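How I get marks off a white desk

I bought a white desk. I know. It looked so fresh in the shop at Kalville, and I had visions of a tidy little work corner with a plant and one nice pen. What I have now is a big matte surface that shows every single thing I do to it (sleeves, newspaper ink, the bottom of my bag, you name it).

I've had a few emails asking how I keep it decent, so I'm writing it all down. It takes me 15 minutes, most of it wiping.

What you'll need

Two microfibre cloths, one for damp and one for dry
A bowl of warm water
Dishwashing liquid, the plain sort
Bicarb soda
A white pencil eraser
A melamine sponge, for last resorts only

Step 1. Clear it off

Take everything off, and I mean everything, even the lamp you think you can wipe around. I used to shuffle stuff from one end to the other and I always ended up with a grubby island in the middle. Pop it all on the bed or the floor. Then give the top a dry wipe to pick up dust and crumbs, otherwise you're just making mud.

Step 2. Find the marks

Matte white is sneaky. Looked at straight on it can seem fine, then you crouch down and get the light coming across it and, oh dear. Open the blind and have a look from the side before you start. Smudges are usually the soft grey streaky ones, and scuffs tend to be short and darker with a harder edge. They need different treatment, so it's worth knowing which is which.

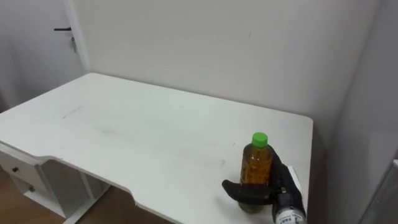

Robel Tsegaye wrote in to say that he skips the detergent on smudges completely and goes over them with a barely damp cloth, twice, because soap left a dull film on his Janssen desk that bothered him more than the grey did. He also reckons drinks should live on a coaster even with the lid screwed on tight, and that tea is the worst of the lot once it gets into a scratch.

I'm with him on the coaster! On the soap, I think it comes down to how much you use. A couple of drops in the whole bowl is heaps.

Step 3. Smudges

Wring your damp cloth out until it stops dripping, then wipe in long strokes the full length of the desk. I used to go in circles and got swirls for my trouble. Rinse the cloth often. If you've used detergent, go over it again with clean water, then dry it straight away with the second cloth.

Step 4. Scuffs

Try the eraser first. Rub lightly, brush off the bits, have a look. More than half of mine come up this way. For the stubborn ones, mix bicarb with a few drops of water to make a paste, dab it on with a fingertip, leave it for 3 minutes and wipe it off gently.

The melamine sponge does work, but it's a very fine abrasive and can leave a shiny patch on a matte finish. I have one near the back corner of mine, about the size of a coin, and I see it every morning. Test underneath first.

Step 5. Tea rings

Fresh ones come off with warm water. Old ones get the bicarb paste, and you may need two goes. Please don't use bleach, I tried it on a Flandomura shelf in April and it went yellow.

Let everything dry properly before you put your things back. I do the smudges weekly and the scuffs when they start annoying me. Next up I'll have a go at the desk legs, which are a whole other story.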